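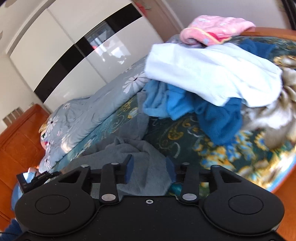

Week 3: Why we own so many clothes

Notes to go with the talk, March 2020. If you missed it, read these and then the Meston chapter, which I've put in the shared folder (it's the short one, don't panic).

I started with a question about your own bedrooms and got some very shifty looks. Fair enough, mine's no better! But the pile on the bed is quite a new thing. For most of history cloth was the dearest stuff in the house after the roof, and people left it to each other in their wills. A decent coat could go to a son, then be cut down for a grandchild, then end up as patches.

Spinning came first

Everybody remembers looms and forgets spinning. It took several spinners to keep one weaver busy, and they were mostly women working at home, fitting it in between everything else. Once machines took over the spinning, thread got cheap and the weavers couldn't keep up, so for a while they did rather well. Then the power looms arrived and they did very badly indeed. Please don't muddle the order of those two in your essays, as I had a whole stack of them in December that did.

The Puscombe account book

This is the one I get excited about. Puscombe was a draper's shop, and one of its ledgers survives with 456 entries in it, nearly all for cloth by the yard. Hardly any finished clothes at all. You bought your length, took it home or to a dressmaker, and waited. Look at how many customers are paying a bit at a time. Look as well at the buttons, which get bought again and again in tiny lots, and I still don't have a good answer for that. Ideas welcome.

Ready-made

Sewing machines changed the sums, and so did uniforms, because armies had worked out that men come in a fairly small number of sizes. The Cantero catalogue (handout B) lists 2,067 items, and by then you could order a whole outfit by post without anyone going near you with a tape measure. Whether it fitted is another matter.

Tonantzin Rosales asked after the talk where the old clothes went. Rag dealers, mostly, and then paper mills. We'll do that properly next time.

For next time

Read Meston, pages as marked.
Bring handout B back with you, I've run out of copies.
Pick one thing you wear a lot and find out what it's made of and where it was sewn.
Essay plans to me by email. The essay itself is 3,000 words, footnotes not included.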